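**Ticket:** Evaluation kit, tote pick task, gripper stalls in sim
**Product:** Korow arm kit with Peixoto simulator (trial license)
**Opened by:** Tobiloba Fashola
**Status:** Open, waiting on vendor

**Problem**

We are reviewing the Korow kit for tote handling. In the Peixoto sim, the stock tote task stops at the pre-grasp step. The gripper opens, the arm moves down toward the tote, and the controller returns `GRASP_WIDTH_LIMIT`. No motion after that until reset. The real arm has not been tried on this task.

**Setup**

- Stock scene, no edits
- Stock tote asset, empty
- Wrist camera view on
- Finger opening limit in the config: 110 mm
- Physics rate: 1,000 Hz

**Steps tried**

1. Restarted the sim and reloaded the scene. Same error.
2. Deleted the cached scene files. Same error.
3. Lowered the approach speed by half. The error comes later but still comes.
4. Swapped the tote for the small block asset. Grasp completes.
5. Put the tote back. Error returns.

Step 4 suggests the arm model and the driver are fine. The wrist view at pre-grasp has the red-orange tote between the open fingers, with clear floor on both sides of it, so I do not think the corner walls are involved.
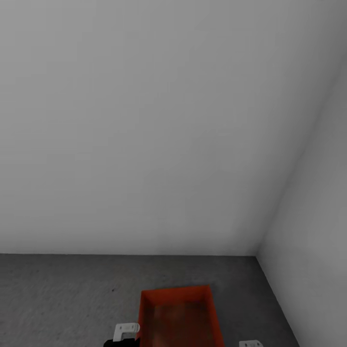

Galine support wrote back that the width check runs against the outer size of the object, and that the stock task asks for a grasp across the full tote. Their advice was to switch to the rim grasp, where one finger goes inside the wall and one outside. They asked for the log with `contact_debug` set to 2.

**Update, 3:40 pm**

Set `grasp_mode: rim` and ran again. The width error is gone. New warning:

`approach frame not found: tote_rim_near`

The tote asset lists a far rim frame only. I copied that entry, renamed it and flipped the sign on the offset. The arm now reaches the near wall but stops some 2 mm short of contact. Debug log attached.

**Questions for Galine**

- Is the near rim frame missing from the trial package, or from the full one as well?
- Does the Clitora add-on include a corrected tote asset? The July release notes mention "container updates" with no detail.
- Can the stock task be changed to use the rim grasp by default? A new user will hit this error on the first run.

Keeping the ticket open until the asset question is answered. The tote task stays unscored in our review for now.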